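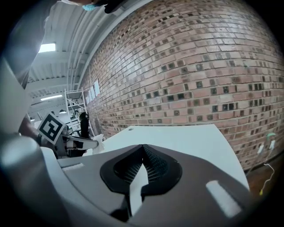
How does a robot know where its own hand is?
It works it out with a computer program that looks for clues in camera pictures, compares them with the pictures that came just before, and keeps updating its best guess many times a second.

Let's find out how that works, because it's one of the cleverest bits of robot software there is!

Try this first

Close your eyes and touch your nose. Easy! Your brain always has a pretty good idea of where your hand is, even in the dark, thanks to tiny sensors in your muscles and joints. Now imagine your hand was a plastic gripper on a handle, and the only thing it had was a camera. No muscles, no joints, no nose. Could you still tell where it was? You could, if you were good at looking. That's the job we give to the software.

A wall is a brilliant map

Have another look at the picture at the top of the page. See the bricks? Lots of them are very dark, and they make a chequered band right across the wall. To you it's a wall. To a tracking program it's a feast!

The program hunts for spots that are easy to recognise again, such as the sharp corner where a dark brick meets a pale one. Programmers call these spots features. A plain white tabletop has hardly any, so the program can't get much of a grip on it (try finding the same bit of a blank sheet of paper twice and you'll see the problem). A patterned wall has loads.

When the camera moves, all the features slide across the picture. Near things slide a lot and far things slide only a little, just like when you look out of a train window and the fence whizzes by while the hills hardly budge. By measuring all that sliding, the program can work out which way the camera went and how it turned. And if the camera is fixed to the gripper, then knowing where the camera is tells you where the gripper is. Two answers for the price of one!

Why are the bricks bent?

They're not! Walls are straight, but a very wide camera lens squeezes a huge view into one small picture, and straight lines come out curved. It's a bit like seeing your face in the back of a spoon. A wide view is handy for the software because it means more features to follow, but first it has to do some unbending. It uses a set of numbers that describe the curviness of that particular lens, and this is called calibration. If you use the wrong numbers, the program thinks the room is a funny shape and all its guesses go wobbly.

What's the square pattern for?

On the left, a person is holding another gripper, and it has a white cube on it with a black-and-white square pattern. That kind of pattern is called a fiducial marker (say it "fih-DOO-shul"). It's a cousin of the square codes you see on posters and tickets. The program has been told exactly how big the marker is, so it can do a neat trick:

If the marker looks small, it must be far away.
If it looks big, it must be close.
If it looks squashed on one side, it must be turned.

Put those together and you get the marker's place and its tilt, from a single picture. Putting one on a cube is extra smart, because when one side turns away, another side can turn towards the camera.

So one gripper can spot the other! That matters for jobs that take two hands. Think about folding a cloth like the white one on the table. Your left hand and right hand have to know where each other are, or you'd end up with a knot.

Teaching by showing

Here's the part I love. You don't need to write out every step of folding a cloth for a robot, and I wouldn't want to try. Step one, move left a bit. Step two, move down a bit. Step three... you'd be there until you were a grandparent!

Instead, a person can hold the grippers and do the job while the cameras record. The tracking software turns each recording into a path through the air, and a learning program studies lots of paths to find out what they have in common. My friend Yutong Hou writes software like this at a lab in Flovdale. Her tracking program is called Prakell, and the learning one is called Dolach. Last April she fed them 559 recordings of people folding cloths. Dolach couldn't use 156 of them, mostly because Prakell had lost its way when somebody's sleeve covered the lens. "I talk to the sleeves now," she told me. "I say, please move."

When the program gets lost

It does happen. If the camera moves too fast, the picture smears and the corners vanish. If somebody switches off the light, everything vanishes! A good program notices when it can't find enough features and says "I'm lost" out loud, in computer language, instead of making up an answer. Then it searches its memory for a view it has seen before. That bit is called relocalising, and it's what you do when you come out of the wrong door at the shopping centre and look about for a shop you know.

Be a tracking program

You need a friend, a cardboard tube and 6 small stickers.

1. Put the stickers on different things in a room and draw a map of where they are.
2. Shut your eyes. Your friend leads you slowly to a new spot and turns you round.
3. Open one eye and look only through the tube.
4. Find as many stickers as you can, then point on the map to where you're standing.

Now do it again with only one sticker left up. Much harder! Then swap places and let your friend have a go.

Words to know

Feature: a spot in a picture that's easy to find again.
Calibration: measuring a camera so the software can undo its bends.
Fiducial marker: a pattern of known size, made for cameras to find.
Relocalising: working out where you are after getting lost.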